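Chapter 2
Small Things We Keep

Every household, however tidy, has a place where the small things end up. It may be a drawer, a jar or an old biscuit tin, and if you were lucky as a child you were sometimes allowed to tip it out and ask questions. In this chapter we shall be doing much the same, only a little more slowly, and with a notebook to hand.

We begin in Ketetti, a hill town with 38 streets and a very good market, where families have long passed beads from one generation to the next - often with a story attached, and often with two stories that don't agree! From there we go down to the port of Kastotska, where more than 500 strings of beads were once listed in a single merchant's book (see page 89).

Before you read on, ask an older relative about one small thing they have kept, and write down what they tell you in their own words.
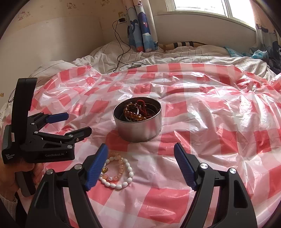 Page last changed: Tuesday, September 17, 2024

Beaded bracelets, a bangle and a braided red cord, some kept in a round metal tin. Beads travel easily, and so do their stories, as we shall find when we reach Gustumitz.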